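3.2 Fingertip Care and Re-zeroing of the Two-Arm Cell

The Prornutton cell carries two parallel-jaw grippers that share one tabletop work area. Both are fitted with molded yellow foam fingertips held in black finger frames. The foam was chosen because it gives way under light contact, but it also wears, and a worn tip shifts the point at which the jaws close. Upkeep of the cell is therefore organized around the fingertips, and the drive parts are checked less often.
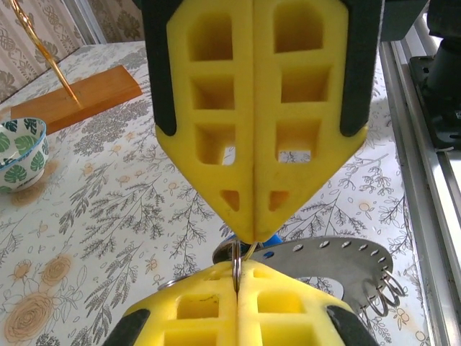
Fingertip wear was logged by grip cycles. A pair of tips was replaced after 2,288 cycles, or sooner if a wall between two pockets had split. Before each session the operator closed both grippers and looked along the seam for uneven contact. Small parts make the strictest check of this seam: in Figure 4a a thin metal ring is held upright at the point where the two sets of tips meet, and an offset at either tip would leave little foam to bear on it. Marks inside the pockets were recorded but were not treated as grounds for replacement.

Re-zeroing followed every change of tips. The jaws were opened fully, the linear rail was wiped with a dry cloth, and the carriage was moved end to end 16 times at low speed. The closed position was then set by hand and stored in the Kimier controller. The full procedure took 38 minutes on the first attempt and became shorter with practice - mainly in the fitting of the second finger.

Figure 4. Grippers of the Prornutton cell during small-parts work. (a) Metal ring at the fingertips. (b) Upper gripper with jaws open above a key tag.
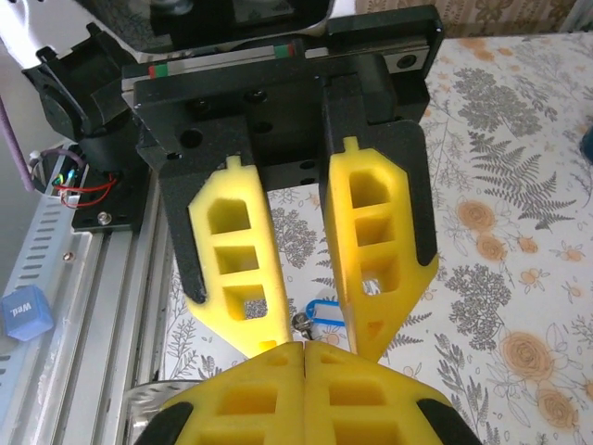
Angeliki Raptis objected that a fixed cycle count puts too much trust in the log, and asked that the tips be changed on the strength of a press test alone. In her view, foam stored over a warm weekend can soften well before the limit is reached. The press test was added in April as a second condition, with the cycle limit kept in place. Spare tips are now stored flat in a closed drawer.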